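Cargo Rack for a Small Scooter: Project Report
Submitted 2025-07-04

1. Reason for the project

Many students in Kindevthorpe go to college on a small scooter. The scooter is good for one person and one backpack, but it has no safe place for a bigger load. Our group decided to build a rear rack which can be fixed on the Obura scooter without drilling or welding the frame. The Obura was chosen because the college workshop already has one for teaching.

2. What we wanted

The rack must carry 7 kilograms, it must use the bolt holes behind the seat, and it must not cover the tail light. We also wanted that one person can remove it with normal hand tools. The cost was limited by the workshop, so we bought the steel tube from Grurnier and took the bolts from the store room.

3. First design

Our first drawing had a flat rack with four legs. When we compared it with the scooter, we saw that the two front legs touch the plastic cover when the seat is opened. We changed to two legs and one curved support. The new length of the rack is 517 millimeters. It is longer than we planned at the beginning, but the load can then lie flat.

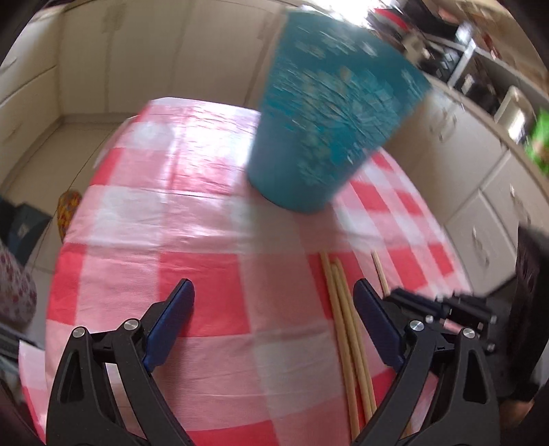
Ristitz asked in a comment on our draft whether a load behind the rear axle would make the steering too light, and whether we had tried it with a short rider. We had not. After this comment we moved the load 36 millimeters forward and repeated the riding test with the lightest member of our group.

4. Riding test

The test was made on the closed road behind the workshop. We rode the scooter first without load, then with a sandbag of 7 kilograms tied on the rack. In slow turns all riders felt the extra weight, mostly when they started to lean. In straight riding the difference was small. Braking with the front brake only was not comfortable with the load, and we recommend using both brakes.

The odometer showed 2758 kilometers when we finished. After the test we checked every bolt. One bolt on the left side had become loose, so we replaced the plain nut with a locking nut.

5. Problems still open

The paint on the curved support is already scratched by the straps. The rack also makes a noise on rough road, and we think it comes from the contact with the grab handle. A rubber strip could help, but we have not tested it. In August the next group will receive the scooter, the drawings and the list of parts.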